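Call for participants: hand-held gripper comparison, Plimico test bench

Plimico is looking for people to take part in a comparison of two hand-held gripper designs. The work consists of short, repeated handling tasks at a table, carried out first with one tool and then with the other. It is paid, part-time and open to applicants with no background in robotics. A smaller number of places is reserved for people who already have experience with arms, grippers or controllers, and these are described separately further down.

Background

We build and test end tools for light handling work. The two designs under comparison are known in-house as Monti and Ridora. Both are operated by hand, both have two opposing fingers, and both carry a camera. They differ in the finger linkage, in the stiffness of the pads and in how far the trigger travels before the fingers begin to close. Earlier bench measurements told us a good deal about closing force and very little about how quickly a new user gets used to either tool, or how often a grasp has to be attempted again. The present study is meant to supply those figures.

The recordings will also be replayed on a fixed arm running the Grilport controller. A grasp that is easy by hand can be awkward for an arm to reproduce, and we want to know which of the two designs suffers more from this. Participants do not need to be present for the replay stage.

What the work involves

Each session lasts three hours including breaks. You will work with one tool in each hand for part of the session and with a single tool for the rest. The tasks are:

- picking up kitchen utensils lying flat and placing them elsewhere on the table
- lifting small boxes from one marked area to another
- passing an object from the left tool to the right without setting it down
- opening and closing lidded containers

An operator will show you each task once. You then have ten minutes of free practice, which is recorded but not scored. After that the tasks are run in blocks, with the order of the tools switched between participants so that practice on one does not always favour the other.

Across the whole study we need 4,000 usable grasps. A grasp counts as usable if the object leaves the table, stays held for the length of the move and is released inside the target area. Failed attempts are kept as well - they are scored separately and are of at least equal interest to us. Please do not try to hide them by restarting a move.

Between blocks you will fill in a one-page form on grip comfort, hand fatigue and any slipping you noticed. The form is the same each time. Write what you found in that block, even if it disagrees with your earlier answers.

Who can apply

General participants should:

- be aged 18 or over
- have the use of both hands, with no current injury to the wrist or fingers
- be able to stand at a table for 40 minutes at a time (a stool can be provided on request)
- be available for at least two sessions in the same week

Left-handed applicants are particularly welcome. The April pilot had too few of them for the handedness figures to be of any use. Glasses and contact lenses are not a problem. Rings and loose bracelets must be taken off before the tools are handled.

Experienced participants

We have six places for people who have worked with grippers or arm controllers before, whether in a laboratory, a factory or at home. These participants do the same tasks as everyone else, plus an extra block in which pad stiffness and trigger travel can be changed between runs. You will be asked to settle on a setting for each tool and to give reasons in writing. Some familiarity with calibration procedures is useful. Programming is not required.

Payment and practical matters

Payment is made per completed session, by bank transfer, and covers breaks and practice time. Experienced participants are paid at a higher rate. Both rates are stated in the information sheet, along with the limit for travel costs. If a session is stopped early for a technical fault, it is paid in full. If you choose to stop early, you are paid for the time completed.

The cameras on the tools record the table and whatever lies beyond it, and hands are often in view. Sound is not recorded. You will be given a consent form to read in advance, and you may withdraw your recordings up to the point at which they are merged with the main set.

How to apply

Send a short message to Ah-rin Ki, study coordinator, at the Plimico test bench, quoting reference 906. State which hand you write with, which days suit you, and whether you are applying for a general or an experienced place. A CV is needed only for the experienced places. Technical questions about the tools or the Grilport replay should go to Maya Zein.

Sessions begin in September 2026 and continue until the grasp total is reached. Places are filled in order of application, with some adjustment to keep the balance of left- and right-handed users.

Related items

Bench technician, gripper assembly (fixed term)
Monti finger pads: wear after 1,000 closures
Ridora trigger linkage, revision 3
Grilport controller: notes on replaying hand-held recordings
Information sheet for study participants
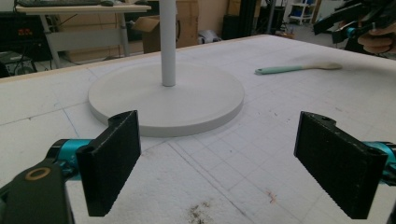
Applicants who took part in the April pilot may apply again, but should say so in their message, as their results will be analysed as a separate group. They will still be given the full practice period on both tools.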